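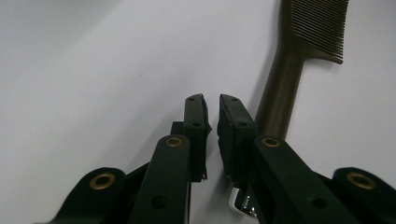 Hand gripper and olive-brown comb, teeth to the right. Left pad frayed at the bottom corner.

2020-01-15
Packing cell, Pestier comb line

Recording continued with the hand gripper. Sowmya Palaniappan on the tool for the first half of the shift, me on the log, then the other way round. Total in the store is now 3,177 demonstrations, of which 972 are of the silver-capped comb. The rest are the plain comb and the two brushes. The capped comb stays first in the queue; it is the item Kovačević wants on the robot side before the others.

Pads

Left pad edge is uneven and has a flap of material standing out into the gap between the jaws. Loose strands at the bottom corner. The right pad is ragged along its left border too, with a notch partway up, but has no loose flap that I can find. The flap matters more than the strands. On a thin item it reaches the work before the pad face does, and the operator closes further to compensate without noticing. That goes into the data as a grip width that is wrong for the part.

Trimmed the flap with the side cutters after the morning set and tagged the recordings made before the trim "pad A, untrimmed." Did not delete any. Replacement pads are in the drawer with the Jindix spares, but they are the thicker stock and the finger offset would have to be measured again. Leave until the current batch is closed.

Pivots: brass rings checked by hand, all four. The outer right has slight play when the jaws are open and none when they are closed. Not adjusted.

Comb, capped type

Sowmya's approach is to come in over the handle with the teeth facing away from the closing line, then close on the shaft above the cap. The packers do the same thing with thumb and two fingers. Gripping at the head is faster to reach but the pad drags over the teeth, and the inspection sheet counts a bent tooth as a reject. Gripping on the cap leaves a smear that then has to be wiped off. So the usable length is the handle between the end guard and the cap. Wrote this on the card above the station, since until today it existed only as something the experienced packers did.

The cap also gives trouble to the vision side. It mirrors the lamp and whatever is near it, and the Clerkis software sometimes puts the end of the comb short of the real end. Turning the lamp toward the wall helped. The white top shows soft shadows from the tool as well, and the shadow beside the comb was picked up as an edge on 13 recordings before lunch. Listed by number in the back of this book. No occurrences after the lamp was moved, though the afternoon set was shorter, so not a fair comparison.

Who does what now

Putting this down because it came up at the stand-up and the answer given there was vague.

Before the project a packer picked the comb from the tray, looked it over, laid it in the insert, closed the box and stacked it. One person, one motion from start to finish. In the trial layout the robot takes pick and place. Looking over goes to a person ahead of the robot, closing and stacking to a person after it. Sharada Panicker's point is that the looking over was never a separate step. The packer turned the comb in the hand on the way to the box and felt for burrs on the guard while doing it. Split off as its own job it is a full shift of looking, and she does not think anyone should be put on it for a full shift. I agree. Proposed rotation every 2 hours between inspection, boxing and recording. She wants it shorter. To be tried both ways.

Recording is treated as light work on the planning sheet. It is light for the arm but slow. Each pick has to be clean from start to finish, the operator cannot talk during it, and a fumbled pick is thrown out. Sowmya reports a sore base of thumb after a long run, from holding the trigger at part closure. I had it too by the end of my half – same place. Requested a softer return spring. If the spring is changed, the closing speed will change with it, so make a short comparison set first.

Also unsettled: pay grade. Recording is booked at the packing rate. The person holding the tool is deciding where and how the robot will grip, and the good recordings come from the people with years on the line. Sharada has asked for it to be booked at the setup rate and has put the request in writing. No reply yet. My own view is that she is right, and I said so in the copy I initialed.

The output target for the line has not been changed during the trial. Packers on recording are still counted in the headcount for boxes, which makes the daily sheet look worse than it is. Asked for them to be taken out of the divisor. Until that is done I am noting recording hours by hand next to the box total.

Naming

Two sets from last week are saved under "comb" with no type. I can tell them apart by the cap but the import script can't. From today the file name carries the item, the operator's initials and the pad state. Sowmya has renamed hers. Mine are half done.

Open

– Offset measurement for the thicker pads, after the batch is closed.
– Play in the outer right pivot. Check again with a feeler gauge.
– Softer return spring. Comparison set before fitting.
– Rotation length, both versions, with notes from everyone on the line and not only the two of us.
– Recording hours out of the box divisor.
– Kovačević visit is in March. They will want to see the capped comb run unattended. At present it is not ready to be shown that way, and Sharada wants the packers told before the visit what will be demonstrated and what it means for the second station.

Lamp left facing the wall. Do not turn it back.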